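Can a machine do kitchen chores yet? (split from the vacuum thread)

westus_fan65
ok so the robot vac is sorted. what I want is something that wipes the stove. cooktop, grates, knobs, the lot. Is anyone close? Everyone keeps posting clips of arms doing tidy things on a bench but my actual kitchen has crumbs in it

Telma Olivares
Closer than you'd think. Grates are the hard bit IMO. Black on black, ridges everywhere, shiny under bright lights. A toy stove is a decent place to start, same shapes as the real thing and no grease.

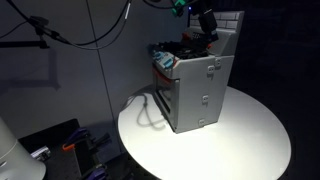
Last edited: Wednesday, June 5, 2019

Arm comes in from above, over the back of the stovetop. Reaching in past a backsplash is exactly what your own elbow does when you wipe behind the burners, so dont write it off.

grumpy_sparky
Sorry but a toy oven on a white table is not a kitchen. Where's the kettle, the tea towel, the kid's lunchbox. I do maintenance at a packing shed, we've had a Callier palletiser for 19 months and it still sulks if a carton is a funny colour. And cartons are EASY

Telma Olivares
Nobody said kitchen. Said grates. Look at it with nothing in the way

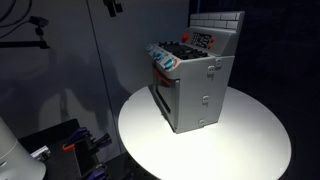 Grates, blue knobs, red handle on the oven door.

Three different jobs there. Grip and twist for a knob, hook and pull for the door, and the wiping is something else again.

marg_in_moncton
The door I'd believe. Wiping, no. You have to feel when the gunk lets go. My neighbour paid $3,763 for a Solanki mop thing and it just moves the puddle around

westus_fan65
marg thats a mop though, diffrent problem

grumpy_sparky
Same problem. Doesnt know when its done.

Telma Olivares
Fair, "done" is the bit I'd argue about too. Also lighting. Cooktop partly in shade and the burners go to mush, even for me

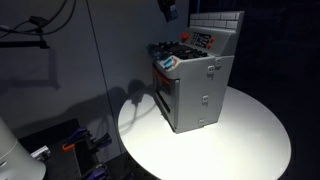 Same stove, oven door mostly in shadow.

grumpy_sparky
ok yeah thats closer to my kitchen at 6pm. Still reckon 2 decades

marg_in_moncton
Put me down for a knob turner by September and a wiper never. Anyone tried the Trendcombe scraper in the meantime? By hand I mean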